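Villow: progress report to the Griffiths fund, October

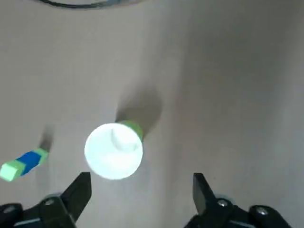
Edeltraud Brunner wants it noted before anything else that the ferry level is still too hard, and that she has said so since spring. She has drowned there 240 times. The game keeps a tally, a feature she did not ask for.

With that noted, the rest. Villow is a small puzzle game set in the harbor town of Laltness, and your second payment was meant to get us from six playable levels to ten. We have nine. The tenth exists as a very confident paragraph in the design document.

The map loader is finished. The old one read every tile twice and drew the water on top of the boats, and we spent most of a month assuming this was an art problem. Maps now load properly, including Cirncombe, our largest at 3,000 tiles, where you can walk from the church to the quay without falling through the fish market.

Saving works. Loading a save works if you saved outdoors. Ambros Brunner is on it.

Sound is behind. We have footsteps for wood and stone, so grass currently sounds like stone.

Of the $1,335 set aside for testing we have spent $235, mostly on a used laptop slow enough to be useful. We'd like to move the remainder to music, if you have no objection.

Next up: level ten, indoor saves, grass. The ferry gets one extra rope, under protest. A build goes up Saturday, same link as last time, password unchanged.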